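Técnicas de cierre cutáneo – Apuntes de la unidad 3
Sutura de incisiones lineales con aguja curva
Docente responsable: Nathalie Grewal
Revisión del texto: Tainá Bastos
Versión del 1 de enero de 2025

3.1 Alcance

La unidad trata el cierre de una incisión lineal, de bordes limpios y sin pérdida de sustancia, mediante puntos simples. Quedan fuera las heridas contusas, los colgajos y el cierre por planos profundos, que se estudian en mayo con Vernon Landry. Se presupone que el alumno conoce la nomenclatura de la aguja (punta, cuerpo y zona de unión con el hilo) y la anatomía de la piel: epidermis, dermis y tejido subcutáneo.

3.2 La aguja curva

La curvatura se expresa como fracción de circunferencia. En piel se emplean de forma habitual las de 3/8, que requieren poco giro de muñeca en superficies planas y accesibles. La de 1/2 se reserva para espacios más estrechos, donde el arco de salida debe quedar próximo al de entrada.

La sección del cuerpo condiciona el paso. Una aguja de sección triangular corta el tejido al avanzar y resulta adecuada para la dermis, que es densa. La cilíndrica separa las fibras y se destina a tejidos blandos. En la triangular convencional, la arista cortante mira hacia la concavidad, es decir, hacia la herida; en la de corte inverso mira hacia la convexidad, con lo que disminuye el riesgo de que el hilo desgarre el borde al tensarse.

3.3 Prensión

La aguja se sujeta por el cuerpo, entre la mitad y los dos tercios de la distancia que va de la punta a la zona de unión. Una prensión demasiado cercana a la unión dobla la aguja; una demasiado cercana a la punta acorta el recorrido útil y daña el filo. Las ramas del portaagujas se cierran con su extremo sobre el cuerpo. Si la aguja queda alojada en la base de las ramas, pierde estabilidad y gira sobre sí misma al encontrar resistencia.

El estriado de las caras de prensión aumenta el rozamiento, pero no compensa un ángulo mal elegido. Para un punto simple, el plano de la aguja se orienta perpendicular al eje de las ramas. Se admiten desviaciones pequeñas en posiciones forzadas – por ejemplo, al trabajar cerca de un extremo de la incisión. 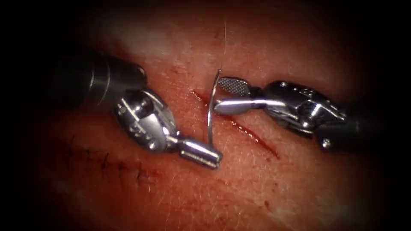 ¿Por qué debe entrar la punta perpendicular a la piel?
Porque una entrada oblicua toma más epidermis que dermis y tiende a invertir el borde. Con la entrada a 90 grados, el trayecto se ensancha en profundidad y los bordes quedan ligeramente evertidos al anudar, con las dermis en contacto.

3.4 Secuencia del punto simple

a) Presentar el borde. La pinza auxiliar levanta el borde por la dermis, sin aplastar la epidermis. En piel fina basta con apoyar una rama por debajo y evertir.
b) Apoyar la punta a la distancia elegida del borde, perpendicular a la superficie.
c) Avanzar con un movimiento de rotación que siga la curvatura. El empuje en línea recta deforma la aguja y agranda el orificio.
d) Salir por el centro de la herida o, si la tensión es escasa, continuar hasta el borde opuesto en un solo paso. Se recomienda el doble paso durante el aprendizaje.
e) Recoger la aguja por el cuerpo una vez que asoma, evitando pinzar la punta, y extraerla con la misma rotación.
f) Tirar del hilo en la dirección del trayecto hasta dejar el cabo corto previsto para el nudo.

La distancia al borde y la profundidad deben coincidir a ambos lados. Una diferencia de profundidad produce un escalón visible: el lado tomado más superficialmente queda más bajo. La corrección consiste en retirar el punto y repetirlo. Apretar más el nudo agrava el defecto.

3.5 Distribución de los puntos

Existen dos criterios. En el reparto por mitades, el primer punto se coloca en el centro de la incisión y los siguientes dividen cada segmento restante. Es preferible cuando los bordes tienen longitudes algo distintas, puesto que reparte la diferencia. En el reparto secuencial se parte de un extremo y se avanza con separación constante; es más rápido, aunque puede acumular tejido sobrante al final (la llamada «oreja de perro»).

Como regla de trabajo, la separación entre puntos equivale a la distancia total entre orificio de entrada y orificio de salida. En los extremos, el primer y el último punto se aproximan al vértice sin rebasarlo.
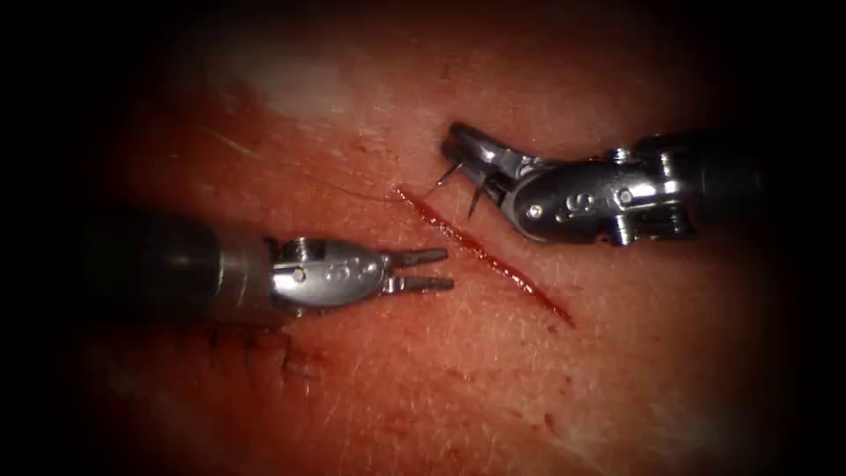 La regla anterior se modifica según las líneas de tensión. Una incisión paralela a ellas se cierra con poca fuerza y tolera una separación mayor. Si las cruza, los bordes tienden a abrirse y conviene reducir el intervalo, o bien descargar la tensión con un plano profundo previo. Los pliegues finos de la superficie orientan sobre la dirección de esas líneas, pero su lectura no sustituye a la prueba de pellizco en varias direcciones.

3.6 Anudado

El nudo cuadrado se compone de dos lazadas de sentido opuesto. En hilo monofilamento se añade al menos una tercera, dado que la memoria del material favorece el deslizamiento. La primera lazada, si es doble, mantiene la aproximación mientras se confecciona la segunda. El nudo se desplaza a un lado de la herida y se deja siempre en el mismo lado en toda la serie.

La tensión correcta aproxima sin blanquear la piel. El edema posterior incrementa la presión del lazo, de modo que un punto justo en el momento de anudar puede resultar excesivo después.

3.7 Errores frecuentes

– Prensión en la unión con el hilo: aguja doblada.
– Rotación incompleta: salida demasiado próxima al borde.
– Tracción vertical al extraer: ensanchamiento del orificio.
– Profundidad desigual: escalón entre bordes.
– Cabo corto insuficiente: segunda lazada incompleta y necesidad de repetir el punto.

3.8 Trabajo práctico

Cada alumno cerrará 2 incisiones, una por mitades y otra secuencial, con un total de alrededor de 16 puntos. Se entregará una hoja con la separación medida entre puntos consecutivos y la distancia al borde en ambos lados. Thérèse Nguyen recogerá las hojas en el aula 21. La valoración atiende a la simetría, la eversión y la regularidad del intervalo; el tiempo empleado se anota, pero no puntúa.

Las consultas sobre la hoja de medidas se dirigen a Darlene Gosselin. Para la unidad siguiente debe traerse leído el apartado sobre puntos de colchonero vertical y horizontal.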